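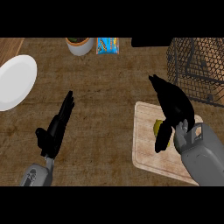

Print this page
E-mail this page to a friend

Finger tendons going slack after a weekend off

Ita Mulligan
How often should I tighten the tendon cables in the hands of a two-arm cell? We have a Grivden bench cell with two black hands, and after every weekend the index finger on the right one closes late. I have the manual, but the page on cables only says "periodically".

Arnaldo Pacheco
Every 14 working days is what I do, and I check the tension cold, before the first cycle in the morning. Switch off the arm power and wait until the brake clicks. Then open the small cover on the back of the hand and turn the tension screw of the slow finger by a quarter turn, not more. Close the cover, home the hand and run 26 open-close cycles without a load. If the finger is still late, give it another quarter turn. When you need more than 2 quarter turns in one month, the cable is worn and you should order a new one. I made the mistake to continue turning, and the cable broke inside the palm – a full afternoon of work to take out the pieces.

Please write down the date of each adjustment. I keep a paper card hanging at the controller.

Ruairí Fitzgerald
ours does this too. just restart it

Mairéad Scanlon
I agree with Arnaldo about the quarter turn, but I would look first at the homing offset. In our cell at Prokville the finger was late and the cable was perfectly good. The offset had moved after we changed the controller battery in October. The service menu showed 888 for that finger, which in our software only means that no value is stored. We did the calibration again and the problem went away – the tension screw was never touched.

Print this page
E-mail this page to a friend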